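电蒸锅取包子与装盘:图片页

本页整理小型电蒸锅在台面上蒸制、开盖、取包、装盘的几个要点,供 Riltstead 面点间日常对照。文字按操作先后排列,参数以本间所用的设备和面团为准,换锅或换粉后需重新试蒸。

一、台面布置

蒸锅居中,锅盖与盘子分置左右。三者同在一张台面上,间距以手臂平移时不碰锅沿为度。电源线走台面后侧,不得从盘子一侧绕过。盘子在开盖前摆好,盘面须干燥,残留水珠会使包子底部发黏,移动时破皮。

二、水量与预热

加水 700 毫升,水面低于蒸屉底部。水位过高,沸腾时水会从孔中翻上来,底层面皮被浸湿后呈半透明状,俗称“死底”。水位过低则中途需补水,补入冷水会造成蒸汽中断,面皮回缩。建议使用过滤水,自来水硬度较高的地区应每周除垢一次。

预热至蒸汽连续溢出后再入屉。冷水上屉的做法只用于醒发略欠的面坯,时间另计。

三、入屉

单个面坯重 80 克,间距不小于两指。蒸屉孔径较小,刷一层薄油即可;使用屉布时须浸湿拧干,四边不得垂入水中。中央有凸起的蒸屉,面坯应避开凸起处摆放,以免底部受力不均,出屉后歪斜。

褶口朝上。收口过紧的面坯蒸后顶部易开裂,收口过松则褶纹摊平,两种情况都应在醒发前返工。

四、蒸制与焖置

水沸后计时,带馅面坯另按馅料种类加时。旋钮调至中高挡,全程不揭盖。到时关火,焖置后再开盖。焖置时间不足,表皮骤遇冷空气,会起皱塌陷;焖置过久,锅盖内侧的冷凝水滴落,表面出现麻点。

五、开盖与取包

玻璃盖平放于蒸锅左侧,透气孔勿压抹布。取包由外向内,夹持侧面中段,垂直提起,越过锅沿后再平移至右侧盘中。夹持力以面皮不留凹痕为准。

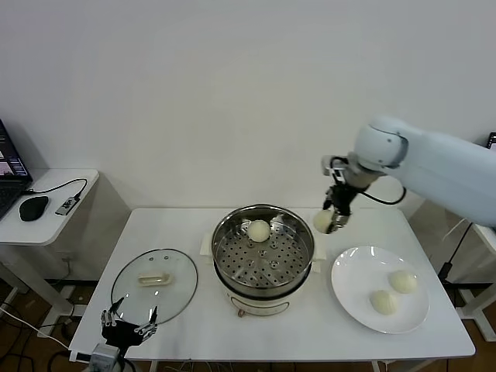
蒸屉内余一个包子,盘中已有两个,另一个正在锅沿右侧上方移送。玻璃盖置于蒸锅左侧。

Hustard 读者来信提到,他们那边的做法与本页不同:取包之前先用薄铲沿底部松一圈,再夹侧面提起,理由是小孔蒸屉粘底时,直接上提容易把底皮留在屉上。来信还认为焖置之后宜先错开盖沿,留一道缝,稍候再全部揭开,表皮起皱的情况会少一些。

松底的做法可以采用,铲子宜选硅胶或薄竹片,金属铲容易刮伤蒸屉。错缝开盖在本间试过两批,对发酵充分的面坯差别不明显,对碱量偏大的面坯略有改善,可视情况取舍。

六、装盘

宽沿圆盘便于端取,包子放在盘心范围内,不压盘沿。刚出屉时表皮较软,彼此之间留出空隙,不叠放。需要叠放的,应晾至表皮收干。盘中摆放无固定式样,以褶口朝上、底面平贴盘面为合格。

七、外观判定

合格品色白,表面平滑,褶纹可辨,轻按后回弹。表面轻度起皱不影响食用,记为乙等。以下情况记为不合格:底部浸水,顶部开裂露馅,按压后凹陷不回。发黄多与碱量有关,应查配料记录,不作为蒸制问题处理。

八、清洁

断电并冷却后拆洗。蒸屉孔内的面屑用软刷从背面推出,不得用钢丝球。底座不得浸水,旋钮周围用拧干的湿布擦拭。玻璃盖的金属包边容易积垢,每次用后沿边擦一圈。除垢时加入 8 克柠檬酸,注水后煮沸,静置,倒净,再以清水煮沸一次。

九、备注

面团配方见 Gririco 面点手册“基础发面”一节,面粉按每 100 克配水的比例书写,本页不重复。Morelli 型蒸屉的孔距较大,上述刷油做法不适用,应垫屉纸。十月起室温下降,醒发时间相应延长,蒸制时间不变。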